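会社案内
トップ > 会社案内 > 私たちについて

スクンディア株式会社について

スクンディア株式会社(Skundier)は、工場の組立工程および家庭内の軽作業を対象として、機械による代替の可否を調査し、評価結果を提供する会社です。ロボット本体の製造および販売は行っておりません。特定の製造元に属さない立場から、導入をご検討中の事業者様に判断の材料をお届けすることを業務の中心としております。

事業の内容

当社は「機械はすでにその仕事ができるのか」というお問い合わせに対し、作業を単位動作に分解したうえで、動作ごとに可否を判定しております。これまでに評価した単位動作は651件、ご依頼をいただいた事業所は37か所にのぼります。評価は次の部門が担当いたします。

クラヌス(Clanus)部門 組立、仕分け、検査補助など、作業現場の工程
ウング(Ung)部門 洗濯物の整理、食器の片付けなど、家庭内の作業

組立作業の評価

クラヌス部門が重点を置く課題の一つに、小型歯車の取り付けがあります。人の作業者であれば短期間の指導で習得できる工程ですが、機械にとっては、小さな部品を確実に把持すること、軸と穴の位置を合わせること、隣り合う歯をかみ合わせることのいずれもが独立した難所となります。

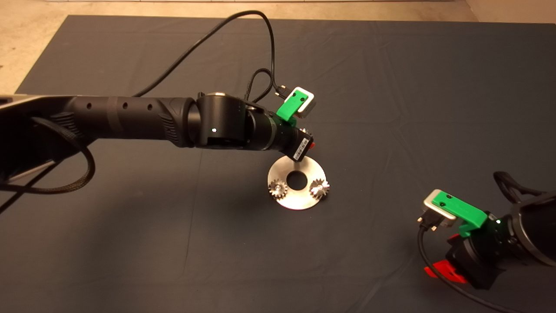 双腕による歯車と円盤状の金属部品の取り扱い 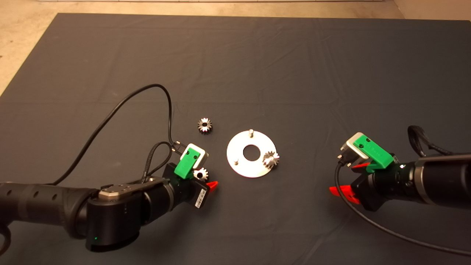 評価にあたっては、作業が完了したか否かのみを問うことはいたしません。部品を持ち直した回数、人の介入を要した箇所、次の部品に移るまでの所要時間を記録し、ご依頼元の工程表と照合いたします。一度の成功をもって「可能」と判定することはなく、同一条件で205回の試行を行ったうえで結論をお示しします。

現時点における当社の見解

部品の供給位置が定まり、品種の切り替えが少ない工程については、機械に委ねることのできる範囲が着実に広がっております。一方、部品の向きが一定しない場合や、はめ合いの余裕が小さい場合には、なお人による確認が必要であると考えております。

家庭内の作業については、さらに慎重な見方をしております。住居ごとに物の置き場所が異なり、布や袋のように形の定まらない物も多く、作業現場で得られた成果をそのまま適用することはできません。食卓の片付けを例にとりますと、皿を一枚運ぶ動作と、食べ残しの有無を見て扱いを変える判断とでは、求められる能力が大きく異なります。当社では、家事全体を代行できるとの表現を報告書に用いないことを内規として定めております。

評価結果の取り扱い

報告書では、判定を5段階で表示いたします。導入に適さないと判断した工程についても、その理由と再評価の目安を併せて記載いたします。ご依頼元の工程に関する情報は、書面による同意なく第三者に開示いたしません。

拠点

本社および評価室はフーマルビュー(Fumarby)に置いております。評価室の見学は、ご依頼を検討されている事業者様を対象に、事前のお申し込みにより受け付けております。なお、毎年3月は設備点検のため、見学の受け入れを休止いたします。

お問い合わせ

評価のご依頼およびご相談は、お問い合わせフォームよりお寄せください。対象とする工程の概要、取り扱う部品の種類、現在の作業人数をあらかじめご記入いただきますと、担当部門よりご案内を差し上げます。

最終更新日 2023/1/22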